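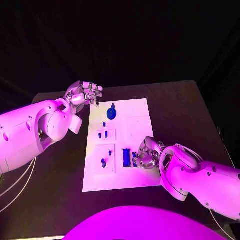
Chapter 6
Gathering Examples

What you will meet in this chapter

How a task is chosen and cut down to a size that can be taught
What goes into one recorded example, and where it begins and ends
Planning for variety before the first recording is made
Keeping, mending and discarding examples
Writing notes that a stranger can use

Words to look out for: episode, demonstration, operator, reset, label, coverage, held-out set

6.1 Before the learning starts

By now you have spent five chapters in the company of learning systems, and if you have worked the exercises you will have trained a few small ones of your own. In all of those exercises the examples were waiting for you in a folder, tidy and complete, and I hope you enjoyed that while it lasted! In this chapter we go back a step, to the room where the examples are made, and we shall stay there for quite some time. It is slower work than training and a good deal more physical, and I have grown very fond of it over the years.

Let us fix our main word first. An episode is one complete attempt at a task, recorded from a known starting point to a known finishing point. For a two-armed robot the recording usually holds the positions of every joint in both arms and hands, many times a second, together with the pictures from one or more cameras and a short label saying what was being attempted. When a person has guided the robot through the attempt, we also call the episode a demonstration, and the person guiding it is the operator. You will find both words used loosely in the wider literature, so do check each author's meaning before you borrow a figure from them.

Our running case for this chapter and the next is the Dinsa task set, which my students and I worked on at the Skelusden laboratory in Ullham. Dinsa is a family of small table-top tasks for two hands, all of them using little blue parts set out on a white layout. A Dinsa task might ask the right hand to pick up a cylinder and stand it in a marked place, or ask the left hand to reach for a round part and turn it. A child of four would manage most of them before you had finished explaining. For a jointed hand under the control of a learned program they are plenty hard enough, and they have the great merit of being quick to set up again.

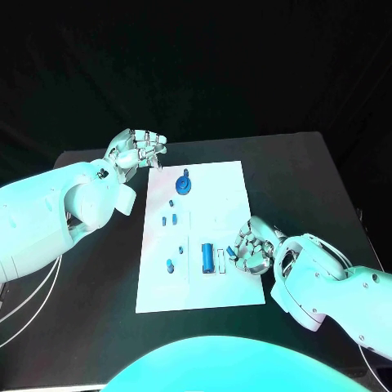 Figure 6.2 Both hands at the layout of blue parts, with a small cylinder at the fingertips of the right hand.

6.2 Choosing where an episode begins and ends

Look at Figure 6.2 for a moment and ask yourself what the label for it ought to be. The right hand is next to the small cylinder, but a single picture can't tell you whether the part is being picked up or let go. A learning system given that one picture would be in just the same difficulty. It needs the run of moments on either side, and it needs us to have decided, before anyone touched the controls, which moments belong to "pick up" and which belong to "put down".

In the first weeks of the Dinsa work we left this decision to the operators. Each of them was careful, and each had a perfectly sensible habit. One pressed the start button when the hands were raised and still; another pressed it as the hand began to move, so that the first part of the reach was missing. Some stopped recording when the fingers opened, others when the hand had gone all the way back to its resting place (I was one of these myself, and rather proud of my thoroughness). We had 686 episodes before we compared them side by side, and the differences were plain within the first few. A program trained on that set would often open its fingers and then stay exactly where it was, fingers apart, as though waiting to be thanked.

The rule we settled on is short enough to pin to a wall:

Start with both hands raised and still for one full breath.
Carry out one task and no more.
Finish with both hands raised and still again.
If anything is dropped, carry on if the part can be reached, and mark the episode "dropped".

You may well want a different rule for your own task. Write it down, read it aloud to every operator, and have each of them record a handful of practice episodes that you then watch together. I would set aside a whole afternoon for this. On a Friday it may take two.

6.3 How many, and how different?

Students always ask me how many episodes they need, and I always disappoint them by asking in return how different their episodes are. Suppose you record the same grasp again and again, with the part in the same spot and the hand coming from the same side. Your folder grows, your operator grows weary, and the system learns a great deal about one corner of the layout. Coverage is our name for the spread of situations that a set of examples contains, and it has to be planned on paper beforehand. Left to ourselves we all put the part back more or less where it was.

The between-times work of putting things back is called the reset. For Dinsa we drew up cards, each giving a starting place and a tilt for every part, and shuffled them each morning. The operator turned over a card, set out the parts to match, and recorded. With the cards in use one operator could finish 70 episodes in a day without hurrying, with a proper lunch and a change of chair.

Hawi Beyene, who ran the recording sessions through July, added a second pile of cards for things other than the parts: which hand moves first, how high the hands wait, how the room is lit. I had not thought the lighting mattered much. When we later tested the trained program, which we called Wusa, under lamps it had never met, it missed parts it had been finding without trouble, and Hawi's second pile became a fixed piece of the method.

6.4 What we kept

At the close of the sessions the set stood at 2731 episodes. Every one was watched from start to finish by someone other than its operator, and 2099 were kept for training and testing. The rest had a missing camera stream, or a wrong label that couldn't be mended with confidence, or a start that broke the rule in Section 6.2. We did keep the episodes marked "dropped" where the operator had recovered the part, and in Chapter 7 you will see how useful those were.

The unused episodes were moved to a separate folder with a line of explanation against each. Please do the same with yours. Storage is cheap, and a reason that seems obvious in the week of recording can be very hard to recall by the following spring.

Try it yourself

6a. Choose a task that you can do at a kitchen table in less than ten seconds, such as putting a lid on a jar. Write a start rule and a finish rule for it, give them to a friend, and watch your friend try to follow them without any help from you.

6b. Make a set of twelve reset cards for the same task. Lay them out in a row and look for a starting place that you have left out.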